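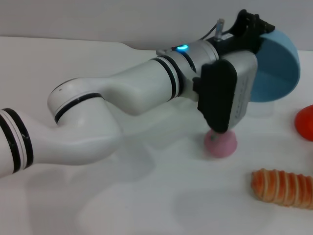 Community > Work and Jobs > Changes at Work > Robot arms on the packing benches, what happens to us?

Robot arms on the packing benches, what happens to us?

Posted by benchfour

Hi all, long-time reader, hardly ever post. I work at a toy place in Bomville, mostly play food and bath toys, and I've been on the sorting and packing benches long enough to have trained half the people there. Last month our manager told us we're getting robot arms in from a firm called Femico. Two to start with, on the play food line, and then "we'll see", which didn't exactly settle anybody's stomach.

We've been promised no job losses. Fine, I do believe they mean it today. But I've got questions that I can't get a straight answer to at work and I'd like to hear from people who've been through it.

First, does it get boring? At the moment I pick, check and pack, and I can chat while I do it. I'm told I'll be "supporting" the arm, and I can't picture spending eight hours supporting something. Second, do they measure you against it? We do up to 2,000 pieces a shift between the pair of us on my bench and I don't fancy being put on a chart next to a machine that never needs the loo. Third, has anyone got a bit more money out of it? We'd be learning something new and so far there's been no mention of pay.

I'm not against the things, by the way. My wrists would love a rest! I just want to know what my day is going to look like.

Nelu Stanciu

I can help with this one, we had three arms put in at Sampaio (we do nursery and craft supplies, so not a million miles from you) and I was on the bench they went onto. I'll try and keep it short but I never manage it.

The first few weeks were the hardest and it had nothing to do with anyone's job going. It was the stopping and starting. Ours was happy with anything box-shaped and a right pain with anything round or squashy. It would come down over a soft rubber piece, close on it, lift, and the piece would slide out, and then it would wait politely for one of us to come and sort it out. So you'd walk over, put the piece straight, press the button, walk back, sit down, and it would be waiting again. I went home more tired than I ever had from packing. If you've got a lot of curvy stuff on that line, expect the same and ask for two people on it to begin with, whatever the supplier tells your manager.

After that it did calm down. The engineer changed the finger pads and let us lay the pieces out the way we thought would work, and it was us who worked out that leaving a hand's width between them cured most of it. That's my big tip really – get your lot in the room when the layout is being decided. We weren't asked until week five and we could have saved them the first four.

Is it boring? Parts of it are. You lose the rhythm of doing it by hand and I missed that more than I expected. You also end up further from each other, so the chatting goes, and a couple of people on our shift minded that a lot. We got the benches turned so we face one another again, and it only took a Saturday morning. On the plus side I do the quality checks now, with time to do them properly, and I've been on a training course and can change a gripper on my own. My shoulder is much better as well.

On measuring, they did put up a chart. It had the arm at 1,000 a shift and us at nearly double, so it came down again quite quickly and I haven't seen it since. It's steadier than we are, mind, and it'll do the same on a Friday as on a Monday.

Money, yes, but only when we asked and only for the people who did the course. It came out at £90 a month. Ask before the arms are running, in writing, and ask for your new job title at the same time. We left the title until later and I was "packer" on paper for ages while I was doing a technician's work.

Happy to answer anything else, I know it's a worrying time.

proltport_nights

We got them at Proltport, warehouse side. Honest opinion is you get used to it. Learn where the stop button is on day one and don't reach in while it's moving, I don't care how slow it looks. No pay rise here but they did get rid of the night shift on that line, so I'm on days now and my kids know what I look like. Some of the agency people weren't called back though, so "no job losses" depends on who they're counting. I'd ask about that.

gluepot_jan

Not been through it myself but my sister has, in a bakery. She says watch out for the break times. They'd always stopped the line for tea and once the robot was in it just carried on, and somebody had to stay with it, so the breaks got staggered and everyone hated it. I think they went back to all stopping together in the end. Might be worth bringing up. Also she gave hers a name and so did everybody else, all different ones, so no one knew which robot anyone was talking about.

Comments

benchfour: Thank you so much, Nelu, I've printed yours off and it's up in the canteen. The layout meeting is next week and two of us are going now that we've asked. I hadn't thought about the agency people at all and I feel bad about that, so I'm going to raise it.

Nelu Stanciu: Good on you. Take some of the awkward pieces along in your pocket and ask them to show you the arm picking those up.

tall_order: Did the £90 go to part-timers as well, or was it pro rata? We're about to have the same chat.

Nelu Stanciu: Pro rata, and we had to argue for that too.

mrs_k_packing: The bit about not facing each other is so true. Ours are still back to back and it's like working in a library. Going to suggest the Saturday morning idea!

Last updated: February 19, 2022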